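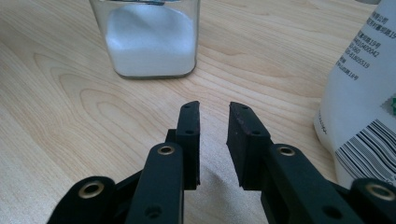 Why do trees have rings?

A tree grows quickly in spring and slowly in late summer. Spring wood is usually pale, and summer wood is darker. One pale band and one dark band together make a ring, and in places with a cold winter a tree normally adds one ring a year.

How old is a tree?
Count the dark bands on a stump, from the middle to the bark. A stump with 11 dark bands comes from a tree that grew for 11 years. The oak slice in the town museum at Landeg has about 300, and the museum lends out a magnifying glass for the narrow ones near the edge.

What is grain?
Grain is the pattern you see on cut wood. It depends on the direction of the saw. A cut straight across the trunk shows circles. A cut along the trunk, through the middle, shows nearly straight lines. A cut along the trunk but nearer the bark can show ovals and arches.

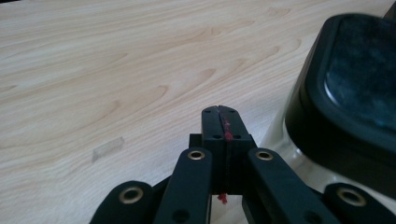
Curved and streaked grain on a pale wooden tabletop.

What is a knot?
A knot is the place where a branch joined the trunk. The grain bends round it.

Words to know
Bark: the outer cover of the trunk.
Sapwood: the younger wood, which carries water up to the leaves.
Heartwood: the older wood in the middle, often darker.

Next page: How seeds travel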